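Small Spaces: The Wastebasket Gets a Seat

I used to think a living room could look after itself. Then I started my evening sweep - 20 minutes, phone in the other room, radio on - and now I'm the person who talks about trash at parties! My one rule from years of tidying on Lemthorpe Street is to get the bin up off the floor. A kid's chair is the perfect height, and you stop missing.
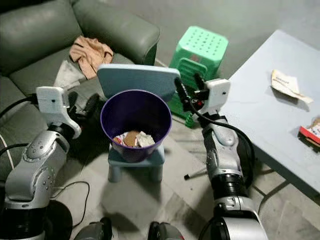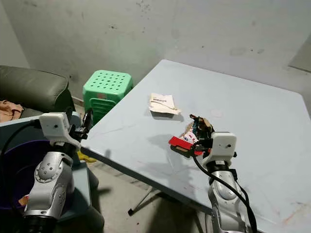
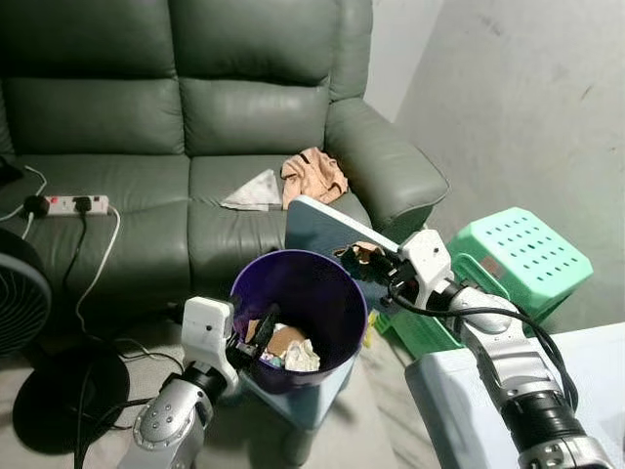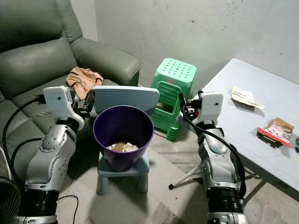
Tissue and cardboard are the usual suspects, and a purple bin is hard to lose.

Tables come first for me, always, packets and torn boxes before anything else. After that I do the sofa (cloths get shaken out and folded, cords get wound up) and I leave the stools stacked until company shows up. My back is 42 and feels older, so less bending suits me fine. The floor can wait until morning.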